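**Siltero Capital holds final close of second lower-mid-market fund at €356 million**

Siltero Capital has held the final close of Siltero Fund II, a closed-end buyout vehicle targeting consumer and light industrial companies in Northern and Southeastern Europe. Total commitments stand at €356 million, including the general partner commitment. The fund has a term of ten years, with two one-year extensions subject to investor consent.

Fund II will acquire majority positions in companies with established earnings and limited outside debt. The portfolio is expected to comprise 11 to 13 platform investments. Minority positions are permitted where board representation and exit rights are agreed at signing. The investment period runs for five years from the first close, held in May.

Commitments were received from pension funds, insurance companies, family offices and two funds of funds. Existing investors from the predecessor fund account for more than half of the total. The management fee is charged on committed capital during the investment period and on net invested capital after that. Carried interest is calculated on a whole-fund basis. 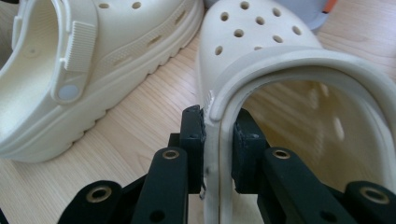
*Cream-colored molded foam clogs.*

Two investments have been completed to date. The fund holds a controlling stake in Jando, a footwear and leisure goods distributor, and has acquired Koutsoukos, a packaging producer founded in 2000. Both transactions were financed with equity and senior bank debt. Purchase prices were not disclosed. A third transaction is in exclusive negotiation.

"The fund was raised on the same terms as its predecessor, with one change to the recycling provision," said Frauke Voß, managing partner at Siltero Capital. "Deployment will follow the pace set out in the offering documents. We do not plan to increase the average equity ticket."

Ekberg acted as placement agent on the fundraising. The fund is closed to new investors. Co-investment rights will be offered to existing limited partners pro rata to their commitments, case by case.

**About Siltero Capital**

Siltero Capital is an independent private equity manager investing in lower-mid-market companies. The firm is owned by its partners.

**Media contact**

Siltero Capital, Investor Relations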